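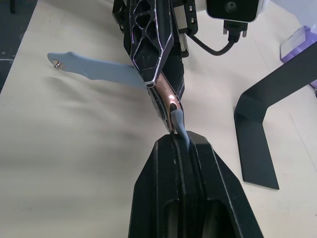 Mellport Community Greenhouse
Pre-season walkthrough checklist, with comments
Walked Sun 12 February, morning, overcast

Key: OK = fine as is. FIX = before opening. WATCH = look again at the March walkthrough.

STRUCTURE AND GLAZING

1. Roof panels seated, no slipping - OK
Every panel on the south slope stayed put through the January wind. I pushed on all the ones I could reach from the ladder and none of them budged. So pleased with this after last year!

2. Glazing strips - WATCH
The strip over bay 4 is shrinking at the ridge end. You can get a fingernail under it. It will hold for now, but put it on the list for summer.

3. Roof vents open and close fully - FIX
Vent 2 opens beautifully and then stops a hand's width short of closing. The arm is straight, so I suspect the hinge. Try oil first. If that does nothing, take the pin out and look for grit.

4. Door closers and latches - OK
East door is a bit slow. West door clicks shut like new.

5. Frame bolts, lower row - OK
Went along the whole row with a wrench. Two took a quarter turn, both near the west door where the carts bump.

HEAT

6. Heater pilot, burner and flue - OK
Lit on the first try. Flue joints tight, no soot on the wall behind. The guard is back on with all four screws (please keep it that way, the seedling trays get very close in March).

7. Carbon monoxide alarm - OK
Test button works, date on the back is still good.

8. Thermostat reading against hand thermometer - OK
Within a degree at bench height. Lovely.

ELECTRICAL

9. Ground fault outlets trip and reset - FIX
Five of six tripped. The one by the potting bench didn't, and it is the one closest to water. I've taped it over and switched off its breaker. Leave both alone until an electrician has replaced it.

10. Extension cords - FIX
One orange cord with a nick in the jacket, now in the trash. We should not be running cords across the aisle anyway. The Wadisitz grow lights came with longer leads than the old ones, so they can reach the wall outlets if we hang them facing the other way.

11. Fans - OK
Cleaned the blades while I was up there. You would not believe the difference in the sound.

WATER

12. Main shutoff turns by hand - OK
Stiff at first, fine after a few turns.

13. Rain tank, 3000 gallons - WATCH
Tank is nearly full, which is a great way to start the year. Slight weep at the lower fitting. I dried it and it was damp again an hour later. Lid is locked and the screen is whole.

14. Drip lines - FIX
Flushed all 12. Lines 7 and 8 are clogged at the far end, probably mineral crust. Soak the emitters in vinegar overnight before buying new ones. Distix filter cartridge is due for a change too, spare is on the shelf above the sink.

15. Hose reels - OK

FLOORS, BENCHES, STORAGE

16. Aisles clear and wide enough for a wheelchair - OK
All clear once I moved the Serrano potting mix. Those bags go under the bench, please, never in the center aisle.

17. Bench load - WATCH
Limit is 200 pounds per section, and wet flats add up fast. Bench 3 has a small sag in the middle. Keep the citrus off it.

18. Fertilizer and sprays locked up, labels readable - FIX
Cabinet locks fine. One spray bottle has no label at all. Set aside for hazardous waste drop-off, do not sniff it to find out.

19. Fire extinguisher - OK
Needle in the green, tag current, nothing stacked in front.

20. First aid kit - FIX
Out of medium bandages and eyewash. Tweezers are missing again.

OVERALL
Five items to fix, and only the outlet really worries me. The place came through winter in terrific shape - there are already hellebores blooming by the east door! Benches 1 and 2 can be used now. Keep the potting bench closed until item 9 is signed off.

Correction: item 20 makes it six.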